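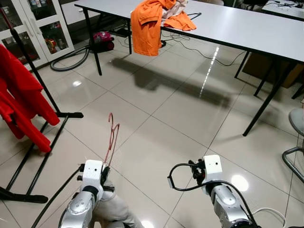 Maite Palacios
Data Editor, Visitor Maps and Listings

Jaltcombe Lake Recreation Listings
README

This folder holds the listings behind the printed visitor map and the trip planning pages for Jaltcombe Lake. It covers campgrounds, cabins, boat ramps, fishing piers, swim beaches, picnic areas and marked trails on both shores. Private rentals in town are left out, and so are restaurants unless they sit inside a marina.

Files

places.csv
One row per place. The place_id column is the key and never changes, even when a campground gets a new name.

campsites.csv
One row per numbered site, joined to places.csv on place_id. Covers 19 campgrounds.

trails.csv
One row per trail segment. The Vikutero Trail is split into segments at each road crossing, so add the lengths together if you want the full distance.

ramps.csv
Boat ramps with lane count, surface, parking and the lowest lake level at which the ramp can be used.

seasons.csv
Opening and closing months, by place. A blank closing month means open all year.

Columns that cause questions

hookup: one of none, electric, electric_water or full. The older value "partial" was split up and should no longer appear.

max_rig_ft: the longest trailer or motor home the site can take, in feet, including the tow hitch. Sites at Collado Point have 37 in this column throughout, which is the limit on the access road. Some of the pads are longer.

pets: yes, no or leash_area. Swim beaches are no from May to September, and the seasonal rule is in the notes column.

fee_type: day, night, annual or free. We don't store prices. They change too often, and the front gate has the current sheet.

lake_level_min: feet above the local gauge zero. Don't compare it with elevations on a topographic map.

accessible: filled in only after someone on staff has been to the place with the checklist. Blank means not checked yet. Please don't show blank as no. 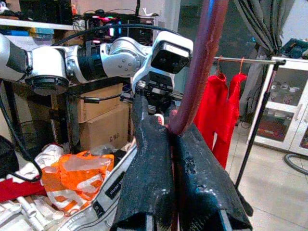 Visitor Maps and Listings Department

How the data was put together

The first version was typed in from the paper ranger binders. Trail lines were then walked with a handheld GPS and simplified for printing. Coordinates are in decimal degrees, rounded to four places. For campgrounds the point is the entrance station, and for ramps it is the top of the ramp.

Trail lengths are in miles. Elevation gain is rounded to the nearest ten feet, and on the short lakeside loops it's often zero.

Known problems

The north shore picnic areas share one restroom building, which is listed under each of them. A count of restrooms will come out too high.

Two coves are both called Brellatano on local signs. We use Brellatano Cove for the one with the ramp and Upper Brellatano for the one with walk-in camping.

Primitive sites past the dam aren't numbered on the ground. The numbers in campsites.csv are ours and won't help a camper find a spot.

Shuttle stops were dropped from places.csv and haven't been given a file of their own.

Updates

The files are rebuilt every December, after the fall inspections. Corrections during the season go into seasons.csv and the notes column only. If a ramp closes for low water, check the notice board at the marina office, which is updated by 8 a.m.

Use

You can use the listings in guidebooks, apps and club newsletters. Credit Jaltcombe Lake Visitor Maps and Listings. Print runs over 2000 copies need written permission first, mostly so we can send you the latest files. The data isn't suitable for boat navigation: shoals and stump fields are not included.

Send corrections with the place_id and the name of the file to the listings desk at the Jaltcombe visitor center.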